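# Two-arm key ring handling: report on the second half of the project

The first half of this project dealt with picking single rigid parts off a table. For the second half we chose key rings. They overlap, they slide along whatever they are threaded on, and one pull moves all of them. We wanted to know whether a policy trained from demonstrations could hold a bunch with one arm and take hold of a chosen ring with the other, and how much the wrist views helped.

## Setup

Both arms stand on one aluminum rail and share a marble-patterned tabletop. The walls of the cell are papered with a damask pattern, which gave the vision model fixed texture to work with. We used a fixed view of the whole cell and a view from the wrist. The cell is called Anau in our logs, and the training code is a fork of our lab's older package, Pilton.

## Data

We recorded 800 demonstrations by teleoperation. Of these, 200 were set aside for validation before any training was done. The bunch was changed between blocks of 30 so that no single arrangement took over the set. An episode ended when the operator marked a grasp as held or gave up. We kept the failed ones but left them out of the training split.

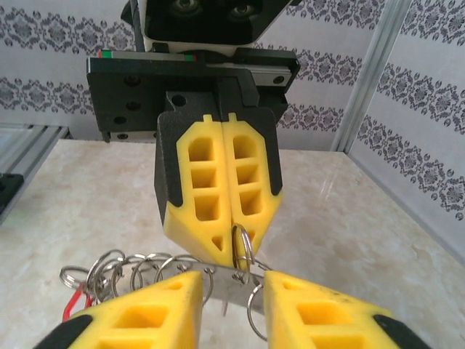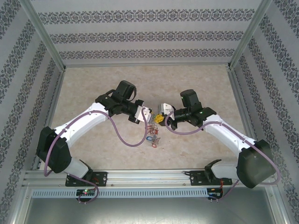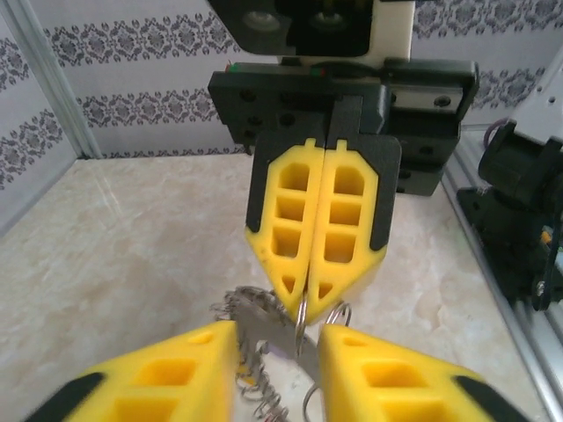
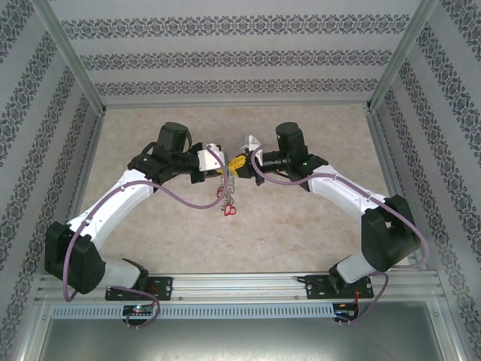 *Robot Manipulation Project, Group Oral — report submitted 4th May*

## Method

The policy takes the camera images and the joint positions and puts out a short run of joint targets for both arms. We trained three versions:

- fixed view only
- wrist view only
- both views together

All three had the same network size and the same number of training steps. The image encoder was started from general pretrained weights. We had planned to train one from scratch as well, but the first try used up most of our compute time and was stopped.

Each trial was scored in two stages. Stage one was passed if the holding arm kept the bunch up while the other arm came in. Stage two was passed if the second arm closed on the ring that had been named before the trial. Closing on a neighboring ring counted as a miss, even when the grasp was firm.

## Results

The version with both views did best in both stages. The fixed-only version was nearly as good at stage one but often closed beside the ring. At that distance a thin ring takes up very few pixels, and a small error at the fingertip is enough to miss it.

The wrist-only version had the opposite problem. Once it was close it lined up well, but it sometimes came in from a side where the arms blocked each other. Most of its failed trials ended there.

Overlapping rings were the hardest case for every version. When two rings lay flat against each other the policy tended to take both. Shiny surfaces made this worse — turning down the overhead light helped a little, though we didn't test that properly.

One late change is worth recording. We found a time offset between the two image streams, fixed it in commit 1642, and retrained everything. The results above are all from after the fix. The earlier runs are stored under the name Ivo and shouldn't be compared with these.

## Open points

The validation set uses the same bunches as the training set, only arranged differently, so we can't say how the policy would do on a new one. We also never varied the wallpaper or the tabletop. The cell is booked for our group again in August, and new bunches will be the first thing we try.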